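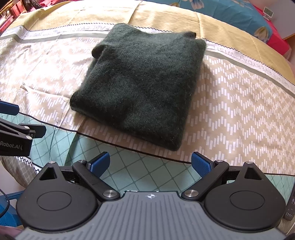
Vanda Knitwear Folding Demonstrations

Summary
Two-handed demonstrations of folding sweaters on a bed, recorded with hand-held grippers. The person holds one gripper in each hand and does the task directly. No robot arm is used during recording. The set was made for training folding policies at Plandov and is shared with partner labs.

Contents
222 episodes: 200 for training, 22 held out for evaluation. Each episode has a video stream from each gripper, gripper opening width, and a 6-DoF pose track for each hand. Video and pose share one clock.

Task
Start: sweater spread on the bed, front side down.
End: sweater folded into a compact bundle, sleeves inside, both grippers open and clear of the knit.
Refolds are allowed. An episode with a refold is kept and tagged "retry". 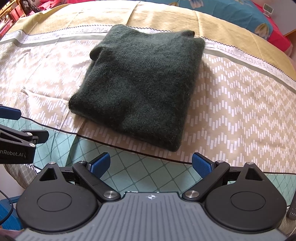

Folded sweater just beyond open finger pads, left gripper at the edge of the view.

Setup notes
Bedding was left as found in each home. Patterned quilts and printed borders are common, so do not rely on a plain background for segmentation. Dark, fuzzy knits lose detail in daylight. Exposure was locked per session.

Collection
Seema Rana recorded most episodes in April. Nhi Kim recorded the rest and checked all labels. Both practiced for 10 episodes before recording; those are not included.

Known problems
Pose tracking drifts when a gripper is held close to the quilt for a long time. Affected episodes are listed in drift.txt.
Episode 582 is a valid ID. Numbering follows the raw log and has gaps.
Thick folds sometimes hide the far sleeve from both cameras.

Loading
Run unpack.py first, then point the loader at the episodes folder. Timestamps are in milliseconds.

Contact
Open an issue in the Plandov tracker and put the episode ID in the title.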